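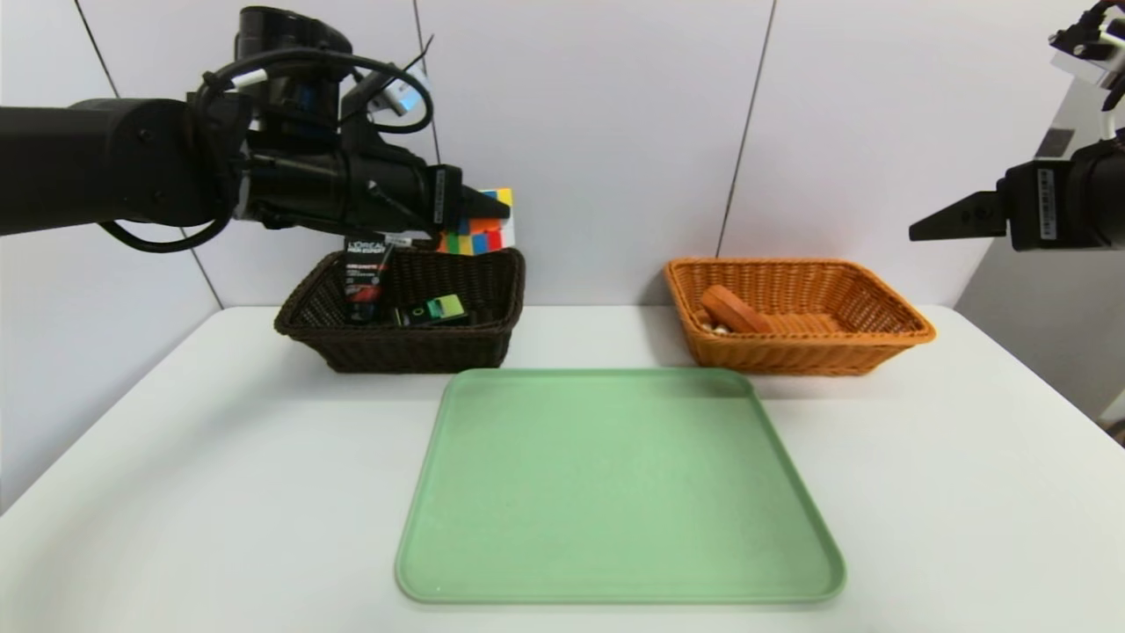
# Mostix Pocket Carry Case for Handheld Consoles

If you've ever fished a handheld console out of the bottom of a rucksack and found a house key resting against the screen, you'll know why we started making these. The Mostix is our everyday carry case, the one we take on trains and to relatives' houses, and it has been the steadiest seller in the Stiridia range since we brought it out in April. It suits most of the smaller handhelds (there's a note on sizes further down, so please do have a look before ordering!) and it holds enough bits and bobs to keep you playing for a long weekend away.

## The case itself

The shell is firm all the way round and covered in a close-woven fabric that shrugs off a bit of drizzle. It isn't waterproof, and we'd rather say so plainly than have you find out at a festival, but a quick dash from the car to the front door won't do it any harm. Inside there's a soft brushed lining in dark grey, and a padded flap that folds down over the screen and stays put with a small tab. We went through a good many linings before settling on this one. The first shed fluff into the charging port, and the second was lovely to touch but picked up every biscuit crumb in the house.

The zip runs round three sides and has two pullers, so left-handed players can open it the way that feels natural. It's a chunky zip and a little stiff for the first week or so. Leave it be and it will loosen on its own.

## What fits inside

- One handheld console, up to the size given below
- Up to 30 game cards, in the fold-out wallet
- A charging cable and a small plug, in the mesh pocket
- A pair of wired earphones, tucked in beside the cable
- A stylus, in the elastic loop on the spine

The card wallet is the part customers write to us about most often. It lifts out completely, so you can leave it on a shelf at home and only take the case, or pass it along the back seat when somebody wants to change games. Each slot has a slightly raised lip, which makes the cards a touch slower to get out than in some wallets, but they do stay where you put them when the whole thing gets turned upside down.

## Sizes

The Mostix comes in one size only. The well for the console is 4 cm deep, and that includes room for most slim grips. Thicker grips, the sort with moulded handles, will stop the lid closing properly, and for those we'd point you towards the Ulau, our larger case, which has a deeper well and a shoulder strap but no removable wallet. If you're not sure, lay your console on a table with the grip on and measure from the table to the tops of the thumbsticks. Anything under 4 cm will go in quite happily.

## Colours

There are 5 to choose from: slate, moss, brick, navy and a soft yellow we've called Haverford, after the lane our first workshop was on. The yellow does show marks more than the others, as you'd expect, though we've had one knocking about the office for months and it still looks cheerful enough. The inside is the same dark grey whichever you pick.

## Looking after it

Wipe the outside with a damp cloth and a drop of washing-up liquid, then leave it open somewhere airy until it's dry. Please don't put it in the washing machine, even on a gentle cycle, as the shell will lose its shape. Crumbs and sand come out of the lining with a soft brush, or with the narrow nozzle on the hoover if you take the wallet out first.

If a zip puller comes off (it does happen, mostly to people with toddlers), drop us a line and we'll post you a new one. They clip on without any tools.

## Ordering and returns

Orders go out by tracked post, packed in a plain card box. You have 30 days to send the case back if it isn't right, and it's fine to have tried your console in it, so long as the tags are still on. Spare wallets are sold separately and come in the same dark grey as the lining.

We have 73 cases left from the current batch, across all the colours, with slate running lowest. The next batch is being sewn now and will be listed on this page as soon as it reaches us.

*Page last updated 14 November 2021*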